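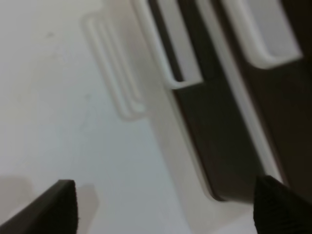

My sister-in-law has been promising me a robot maid since about 1989, so when Patuta opened its workshop in Bovthorpe to visitors this September, I packed a sandwich and drove the 63 miles to see how she's coming along. (The robot, I mean. My sister-in-law is fine.)

The building used to be a shoe warehouse and it still has the lovely big windows. We were a friendly bunch, mostly retirees and a few parents with teenagers, and we were handed name stickers and sent upstairs to the benches where they work on chores. I had pictured laundry and dishes. What they care about just now is drawers! Small ones, the sort you keep paper clips and stamps in, and the young woman showing us around talked about them with such affection that I went home and looked at my own desk differently. 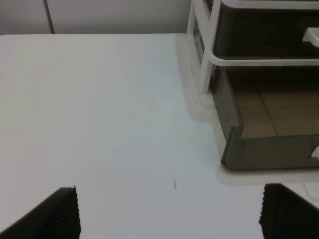
The drawer organizer on its white table, with the gripper's two fingers at the ready.

Her point was that a little handle asks a lot. You have to find it, get hold of it, and pull straight, and dark see-through plastic is hard on a camera. She told us their arm had managed 59 drawers the week before without a person stepping in, and she seemed proud and a bit tired.

After that we had coffee and a talk from Zescombe, who build shelf-stocking machines for stores. It ran more than 2 hours and could have been shorter, though the man next to me took pages of notes.

So, can they do the housework yet? I'd say a drawer, yes, on a good day, with a clear table and somebody patient close by. My kitchen junk drawer, the one with the batteries and the string, will be waiting a good while. Parking is free behind the Ritchie building, and do wear flat shoes for the stairs.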